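The green tick said everything was fine

9/18/21

I've had three emails asking what happened with the toy tidying job, and two of them seem to have been written by people who'd already read the supplier's version. So this is mine. I was there and the supplier wasn't, which I think counts for something.

The short version is that we recorded 204 runs of a person putting soft toys in a box, using a pair of hand-held grippers, and 70 of those runs were rubbish. The software passed every one of them. Then a robot arm learned from the lot and tried to put its fist through the side of the box with Nermina Nikolaidis's hand resting on the other side of it.

She's all right. She had a bruise on the heel of her hand and a fair bit to say. But I keep seeing it written up as a "minor data quality event" and I'd like to know who gets to decide that.

Some background for those who don't do this for a living. The grippers are a person's job, one in each hand, squeeze to close. The recording software is called Trokano. It takes the view from each gripper, works out where the gripper is and how far the jaws are open, and at the end of each run it gives you a tick or a cross. The arm is from Softić and it lives on a bench in a different building. You record in somebody's actual home, you train overnight, you go and watch the arm have a go. Polis, who were paying for it all, wanted bedrooms. Real ones, with real clutter, none of those tidy benches with a single red cube on them. I agreed with that part and still do.

So we did bedrooms. A bed is a horrible surface for this work. It gives when you lean on it, the sheet rucks up and the toys roll into the dip you've made with your own knee. You spend half the day on the mattress with your legs in the way, resetting toys. I wore through the knees of a pair of work pants. None of that was the problem, though it's the first thing that got blamed.

"Operator variance" was the phrase. It came back from Trokano support the morning after the incident, before they could possibly have looked at the files (we hadn't finished sending them). Operator variance means you did it wrong. Apparently we'd been closing the jaws too gently on the plush toys, so the arm had learned to be confused about what closed meant.

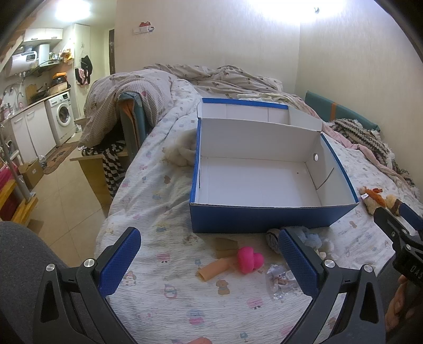

The jaw reading is where I'd have looked first, if anyone had asked me. A toy is either held or it isn't, and you can see that for yourself, so when the file says the jaws are wide open during a lift you know the file is wrong. I sat down with the recordings and a cup of tea and went through them by eye, which nobody at the other end had offered to do. The mechanism is simple enough. Each jaw has two silver pivot screws and a black arm with slots cut in it, and a blue pad on the end doing the gripping. On the left-hand unit one of those screws had backed out a little. You couldn't feel it in your hand. The pads still met, the toys still went in the box, and the person doing it had no reason to stop. But the linkage had slack in it, and the number being written to the file was out by as much as 17 millimetres when the jaws were loaded.

Seventeen! On a knotted toy or a skinny bit of tube that is the whole object.

So in those runs the recording says the hand goes to the toy, stays open, and the toy flies up into the box by magic. Feed that to a machine and it has to make sense of it somehow. What the arm seems to have settled on was pushing down harder and going in lower. That's my reading, and I'll admit I can't prove it, but nobody has offered me a better one.

On the bench it picked up a soft bear twice and we all relaxed. On the third go it missed, went low, came across with its jaws half shut and hit the box wall from the inside. Nermina was steadying the box. She shouldn't have been, and she'd say so herself. But the arm has a force limit which was meant to cut it out well before that, and when I asked to see what it had been set to, I was told it was "at the recommended value". I asked what the recommended value was. I'm still waiting. The cardboard gave way before the limit did, I can tell you that much.

The emergency stop worked. I hit it, and I was late, in the way people are late.

What bothers me is the tick. When I pushed on it, the tick means the file is complete: the right number of images, no gaps in the timing, the position didn't jump. It doesn't look at whether the gripper reading makes any sense next to what the gripper is doing. That's a reasonable thing for a tick to mean. It's just not what it says on the screen, where it says GOOD in capital letters beside a green circle. I've been to the training day. The trainer told us to trust the green.

There is a checking add-on called Dridelon which is supposed to catch this sort of thing, and we've now been offered it for free for the rest of the project. I ran our bad files through the trial. It caught some and let others by, and it flagged a handful that were perfectly sound. I'm told it improves with use. I've heard that about most things I've sent back.

What we've changed, for what it's worth:

Jaws get closed on a little block of known width before every session and after every battery change, and somebody writes down the number it shows. On paper.

Paint mark across every screw head, so you can see if one has turned.

No hands on the box when the arm is live. The box is clamped. It looks silly and it takes ages.

The force limit is written on a card stuck to the bench. At the moment the card has a question mark on it.

Polis want the bedroom runs redone by the end of September. I've asked for the 70 to be kept somewhere rather than deleted, in case anyone wants to train a checker that can tell an open hand from a shut one. No reply on that yet either.

Shared 17 times | 4 comments

gumleaf_greg
Had a screw walk out on a different brand of gripper last year. Same story, same "operator" excuse. Threadlocker helped but make sure it stays off the joint itself.

Nermina N.
For the record it was a good sized bruise. And I've asked about the limit too and got the same answer you did.

patch_bay
Was the position tracking OK in the bad runs, or only the width? Wondering if you could save them by relabelling.

> Author reply: Only the width as far as I can see. You could relabel by eye. I've been asked to cost it and I'm dragging my feet.

Contact | © All words my own, please ask before copying | Back to top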